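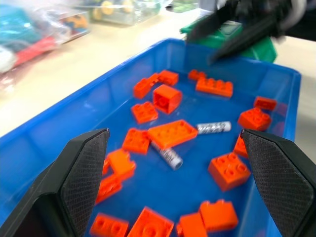
Home | Projects | Reports | Partners | Contact

Progress report to the Gentile fund: household and shop-floor chores, second period

Prepared by the Draralby bench group, Flallach

1. Scope

The grant asks whether a two-armed machine can take over small chores now done by hand in homes and in light retail work. This period covered sorting and tidying only. Folding and wiping start in March and are not reported here.

2. Work done

The main task was clearing mixed items out of a shallow bin. Toy bricks of one color were used as the bulk material, with household batteries as the items to be separated. The pairing was chosen for practical value. Loose batteries turn up in toy boxes, kitchen drawers and returns counters, and they should not go out with the plastic.

We logged 241 attempts over the period. An attempt counts as one pick and one release, whatever the result. The control software was Skunier throughout, with no change of version between the first attempt and the last.

3. Results

Batteries lying clear of other items were picked and placed correctly in 90 percent of attempts. The remaining failures were mostly rolls: the first finger to make contact pushed the battery away before the second closed.

Batteries partly under a brick or plate were much harder. The machine either lifted both items together or pressed the plate down onto the battery and stopped on the force limit. We do not consider this case solved. Moving the plate aside first works when there is free floor next to it, and fails in a full bin.

Bricks were easier to hold and harder to judge. A brick on its side with the hollow face up offers a thin wall, and the grip tended to twist it. Two bricks joined together were treated as one long brick, so they ended up in the right place but were never taken apart. The task definition did not ask for that. A parent or shop assistant would probably expect it.

4. Speed

Mean time per item was 17 seconds. An adult does the same job several times faster and usually takes a handful at once. At present the machine makes sense only where it can run unattended, and it cannot yet run unattended for a full bin. An operator stepped in 10 times during the period, in most cases after a force stop.

5. Spending

Spending is within plan. Replacement finger pads cost more than budgeted, and the difference was taken from travel. No transfer between main budget lines is requested.

6. Next period

Repeat the covered-battery case with a two-arm method, one arm holding the plate while the other picks. Add bricks of mixed colors. Begin folding trials with hand towels. The unattended run of a full bin stays a deliverable, moved to the end of the next period.

Comments

benchleft: Is the 90 percent figure for first tries only, or does it include retries?

Draralby bench group: First tries. Each retry is logged as a separate attempt and left out of that figure.

oldstockroom: 17 seconds an item would never do on our returns desk. Overnight, maybe. Would like to see the covered batteries done before anything with towels.

tmk: Section 4, does the mean include the force stops?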